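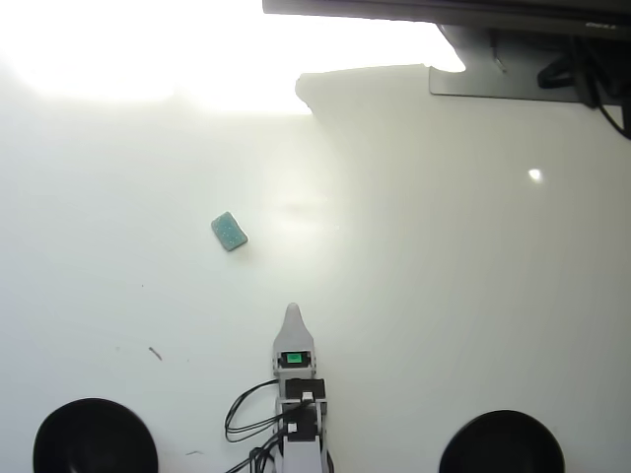 Kitchen sponge

A kitchen sponge is a soft, holey block for washing dishes and wiping counters. Most of the ones I grew up with were cellulose, made from wood pulp, and they go stiff as a cracker when they dry out (I still love watching one puff back up in the sink!). Plastic foam sponges stay squishy either way, and plenty come with a scratchy pad glued on.

Natural sponges are a whole other thing – they're sea animals, and people bathed with them long before anybody made a fake one.

Sizes are all over the place. My favorite shop in Priridport carries 204 kinds of cleaning cloths and sponges, and the Trovum ones come in a bag of 30, which lasts my house ages.

Germs like a damp sponge, so I wring mine out, stand it on its edge and swap it every week or two, usually on a Thursday. Old ones go under the sink for muddy boots.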